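Chapter 3
Business Gifts and Corporate Hospitality

What this chapter covers

A business gift is anything of value that a firm gives to a customer, a supplier or a member of staff without asking for payment in return. It may be a diary, a box of chocolates or a day at the races. This chapter looks at why firms give, how they decide what to spend, and how the spending is recorded. The rules on tax are left until Chapter 5.
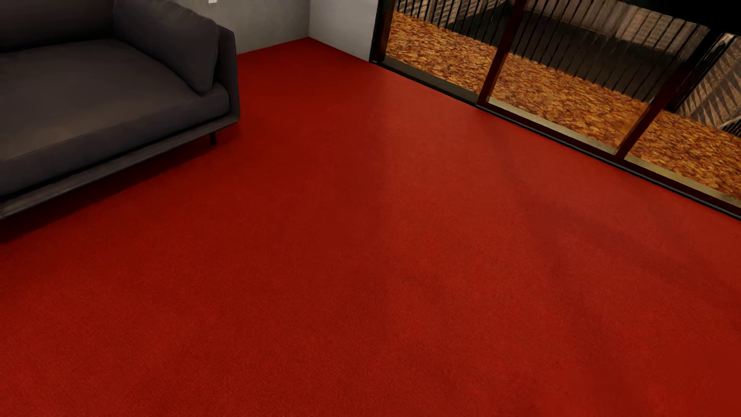
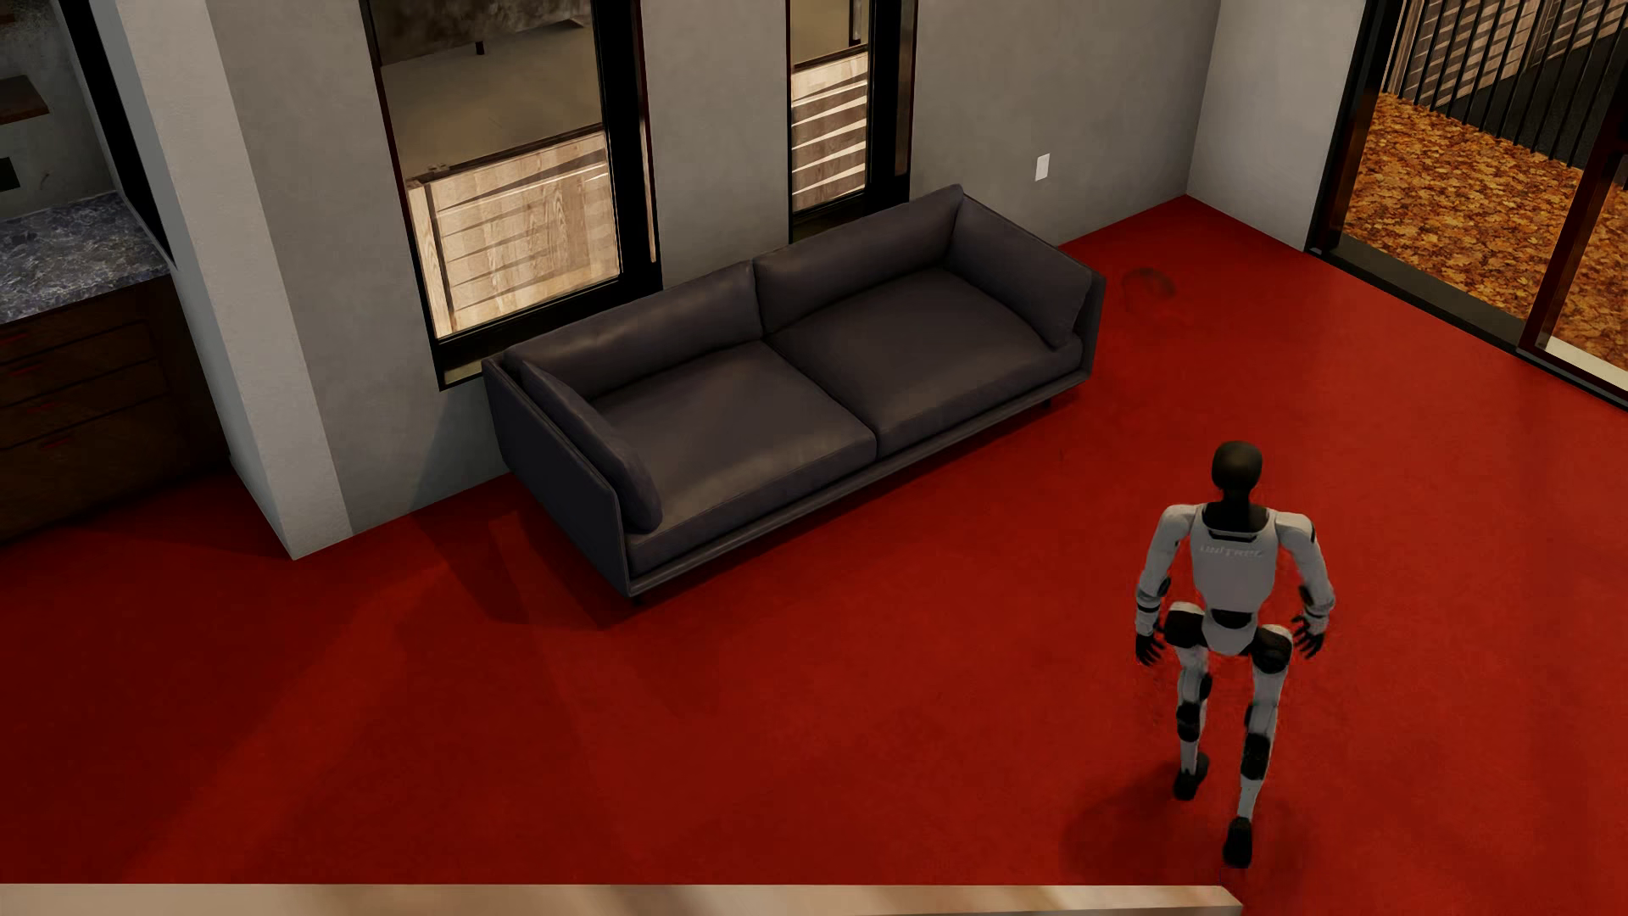

Two views of a room with a red floor and a dark grey sofa

3.1 Why firms give

Most firms that give gifts do so for one of the following reasons.

To thank a customer for past orders.
To keep the firm's name in front of people who may buy later.
To mark an event, such as an opening, a retirement or the end of a long contract.
To reward staff or agents who have met a target.

The reason matters, as it affects what should be given and to whom. A gift of thanks goes to a person who is already known to the firm, and can be chosen with that person in mind. A promotional item goes to many people at once, most of them strangers, and has to suit nearly all of them. Students often mix the two up in written work. A printed pen handed out at a trade fair is a promotional item. A fountain pen sent to the buyer who placed the year's largest order is a gift.

Hospitality is a third type of spending. The firm gives its guests an experience - a meal, a concert, a seat at a match - and its own people are usually there too. If the host firm sends tickets but nobody from the firm attends, many companies will treat the tickets as a gift in their own records. Check the policy of the firm you are studying before you decide.

3.2 Setting a budget

Gift budgets are set in different ways. Some firms allow a fixed sum for each customer. Others take a share of the previous year's sales and divide it among the sales team. A small firm may have no budget at all and simply buy what seems right each November, when the orders for year-end gifts go in.

Consider Priline, a supplier of shop fittings. Priline sorts its customers into 2 groups. Group A customers receive a gift chosen by their account manager. Group B customers receive a printed calendar. In the year we shall follow, the firm ordered 1,195 calendars from a printer called Flovata and bought its Group A gifts from Bustorer, a wholesaler of leather goods and glassware.

The system is simple to run, but it has a weakness. Customers were put into their groups when their accounts were opened and were seldom moved afterwards. Several firms in Group B had grown a good deal and were now placing larger orders than firms in Group A. We return to this problem in section 3.6, where you will be asked to draw up a better way of sorting them.

3.3 Choosing the item

A buyer choosing gifts for business use has to think about more than price. The main points are set out below.

Use. An item that stays on a desk for a year will be seen more often than one that is eaten or put in a drawer. Food and drink are still popular, as they can be shared by a whole office.

Branding. A large logo turns a gift into an advertisement, and some people will not use it. Many suppliers suggest a small mark on the base or inside the lid. Engraving the initials of the person receiving it costs more and takes longer, and the list of names must be checked before it goes to the supplier. Mistakes cannot be put right once the work is done.

Delivery. Glass, liquids and fresh food need special packing. Goods sent abroad may be held up at customs or refused.

Lead time. This is the time between placing the order and having the goods in hand. Plain stock items can often be sent out at once. Printed or engraved goods take longer, and longer still at the end of the year.

3.4 When a gift should be refused

Not every gift can be accepted. Coetzee, a building contractor, tells its staff to refuse anything offered while a tender is open, whatever its value. Outside those periods, staff may keep small items but must enter them in a gifts register - the date, the giver, the item and what it is thought to be worth. Larger items are returned with a letter.

The giver should know of such rules in advance. A short enquiry to the customer's office will normally be enough, and it avoids embarrassment on both sides.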